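Call for participants: patient hands wanted for the Marulanda project

Zillotley, the student robotics society at Femton College
Six places, open to all students, no robot experience needed

We are looking for six people to pick things up and put them down again.

That is most of the job, and if you already know you want it, skip to the part about applying. If you have doubts, which would be reasonable, read on.

Marulanda is our attempt to teach a robot arm to tidy a table. We started in January with a good deal of confidence and a whiteboard. The whiteboard had a drawing of a robot laying out a full dinner service, with candles. Since then we have lowered our sights to getting a chopstick into a pot, and we are much happier.

The arm learns by copying people. Somebody holds a gripper in their hand, does a small household job with it, and the camera on the gripper records the whole thing from the gripper's point of view. Do that enough times and there is something for the arm to learn from. What counts as enough is a matter on which the society has had several long meetings. We settled on 3108 usable recordings. We have 1484. You will see the problem.

We record in ordinary homes with ordinary clutter. The lab bench gave us beautiful results right up to the moment we moved the pot onto a tablecloth, when the arm behaved as if it had never seen a pot, a table or cloth before. So now we go where the tablecloths are. 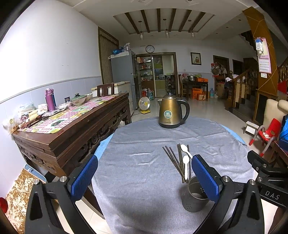 A session lasts two hours with a break in the middle. You will be given a short list of tasks and asked to repeat each one, starting from a slightly different arrangement every time. Chopsticks go into the holder. Chopsticks come out of the holder. Spoons likewise. There is a more advanced list involving lids, for people who have finished the first list and still want to be here.

It sounds dull, and for the first ten minutes it is. Then it becomes strangely absorbing. A chopstick is a nasty thing to pick up with a gripper. It is thin, it rolls, and it sinks into a soft cloth just enough to be out of reach. Your own fingers do this every day without asking for your opinion, and taking the job off them is humbling. One of our final-year engineers needed eleven goes at her first spoon. She has a prize for mechanics.

What you would be doing

Carrying out short tasks with one or two hand-held grippers, at a table, standing or sitting as you like.

Resetting the table between goes. Untidily, please. New recruits always lay everything out in neat rows, and then we have to come round and spoil it.

Saying out loud when a go was bad. Dropped it, bumped the holder, sneezed. Bad recordings are useful if they are marked as bad and a nuisance if they are not.

Giving each recording a label afterwards in Zerodeck, our own bit of software. Zerodeck was written over one weekend by people who have since graduated. It works. Please do not press the back button.
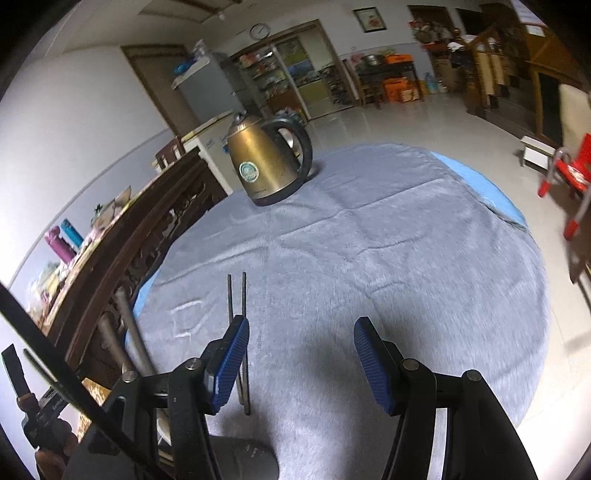 Chopsticks on the cloth, gripper open, kettle looking on.

What we are looking for

Patience, chiefly. If you have ever untangled somebody else's headphones for pleasure, we would like to hear from you very much.

Steady hands are less important than you might think. We want slow people, quick people, left-handed people and people who hold a pen oddly. If every recording were made by the same careful person, the arm would only know how to be that person, and the society has enough of those.

You do not need to be able to code. You do not need to study engineering either; last term's best operator was reading medieval history and is much missed. If you do study engineering, we ask that you save your ideas for redesigning the gripper until the break. We have a box for them. It is a large box.

You should be able to come to at least one session a week for the rest of the term and to tell us in good time when you can't. You should also be at ease in other people's homes. Shoes off if asked, nothing moved that isn't on the task list, no remarks about the curtains. Our hosts are kind enough to lend us their dining tables and we would like to keep being invited.

What you get

There is no pay, and we are sorry about it. We asked. Travel costs are covered if you keep the ticket, and there is tea at every session.

You also get your name on the project report, a proper introduction to how robots are taught from human examples, and a go with the arm itself once it has been trained on recordings you helped to make. Watching a machine drop a spoon in exactly the way you drop a spoon is an odd experience - a bit like hearing your own voice on an answering machine.

Those who want to go further can join the training group in the autumn. They do the part with the graphs. They are a quiet lot and keep their own biscuits.

A few things people ask

Is it heavy? The gripper is light enough to begin with and less so by the second hour. Swap hands, put it down, have a stretch. Tell us if you have a wrist or shoulder problem and we will give you shorter turns or put you on labelling.

Will I be filmed? The cameras point at the table, but they see a wide area and will now and then catch a hand, a sleeve or whoever is passing. You will be asked to sign a consent form before your first session and you can change your mind later. We will take your recordings out, with some quiet weeping.

Can I bring a friend? If the friend applies, yes. If the friend wants to sit and watch, please ask first, as dining rooms are only so big.

Will the robot really tidy a table by the end? It will put a chopstick in a pot on most tries. We are no longer taking questions about candles.

How to apply

Write us a few lines saying who you are, what you study and which afternoons or evenings you are free. Add one sentence on the most tedious thing you have ever done willingly. We don't need a CV, and we would rather you didn't send a covering letter about your passion for innovation - we have all written one and know how they are made.

Hand it in at the Zillotley desk in the student union or post it through the slot in the workshop door. The slot sticks, so push. Applications close on May 31, 2021. Everyone who applies will get an answer and be asked along for a short trial with a gripper and a spoon. The trial has no pass mark, though we do ask that you give the spoon back.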